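Café en grano: cuatro fotos y mucho que contar

Imprimir | Enviar por correo electrónico

Publicado el 05/12/2023

Usamos cookies para recordar tus preferencias y contar las visitas. Si sigues navegando, entendemos que te parece bien. Aceptar | Más información

¡Hola otra vez! Prometí subir fotos de café en cuanto tuviera un rato, y el rato ha llegado con la cocina recogida y media tableta de chocolate menos. La galería es cortita, así que me voy a permitir enrollarme un poco antes, que para eso es mi página.

Todo empezó en noviembre, cuando me cansé del café molido del súper y pedí dos bolsas de 500 gramos a Fellovitz, un tostador pequeñito que vende por correo. Una era su mezcla de diario, que llaman Plestum, y la otra un tueste más oscuro del que no me acordaba ni de haber marcado la casilla. La de diario me encantó desde la primera taza (nuez, un poquito de cacao, nada de ese amargor que se te queda pegado al paladar). La oscura todavía la estoy negociando -- con leche sí, sola me cuesta.

El molinillo es un Avram manual que compré de segunda mano por 14 euros, con la manivela algo floja y un tornillo que hay que apretar cada dos por tres. Me lo recomendó Brândușa Surdu, que fue compañera mía en un curso de repostería y que muele el café antes de desayunar con una energía que yo no tengo hasta las once. Ella lo pone en el punto 13 para la cafetera italiana. Yo empecé copiándola y me salía el café a trompicones, así que lo abrí un poco más y mucho mejor. ¡Cada cocina es un mundo!

Ah, y antes de que me escribáis: no, no soy experta ni pretendo serlo. Me gusta oler el grano, me gusta el ruido del molinillo y me gusta tener una excusa para sentarme diez minutos sin mirar el móvil. Con eso me apaño.

Pues venga, las fotos:

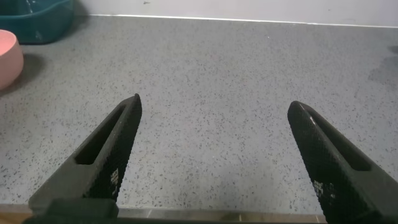
La encimera gris, con sus motitas.

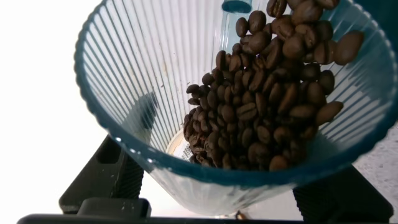
Granos tostados, con esa rayita en medio que me parece tan bonita. 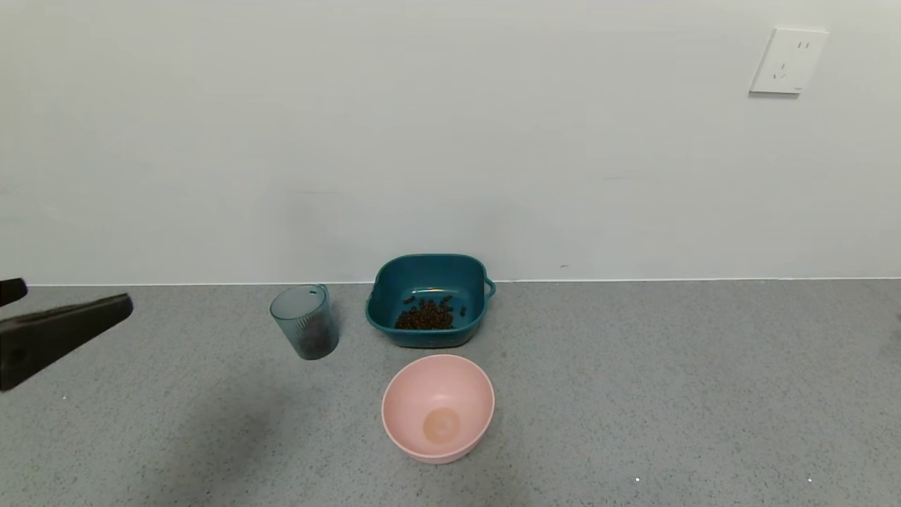
Recipientes en el suelo, junto a la pared.

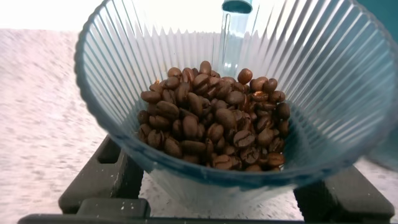
Más grano, en el fondo de un vaso de plástico acanalado.

Lo que más me preguntáis es cómo guardo el café, y la respuesta es bastante sosa: en un bote Flemer con tapa de goma, dentro del armario y lejos del horno. Antes lo dejaba en la bolsa con una pinza y a las dos semanas ya no olía a nada. Saco solo lo que voy a moler, y de paso le echo un vistazo, que siempre hay algún grano raro. También miro el brillo: los del vaso de la última foto se ven lustrosos, casi aceitosos, y entre ellos asoman unas motitas claras de cascarilla. Yo esa pielecilla no la quito, se va al molinillo con lo demás y tan feliz. Brândușa sí que sopla un poco por encima antes de moler -- y luego la tiene repartida por media cocina, claro.

La próxima galería será de bizcochos, que tengo pendiente uno de café con nueces desde hace siglos. Si alguien tiene una receta que no lleve mantequilla, que me la mande, por favor, que la mía queda como una suela.

Suscríbete al boletín y te aviso cuando haya fotos nuevas. Puedes darte de baja cuando quieras.

Imprimir | Enviar por correo electrónico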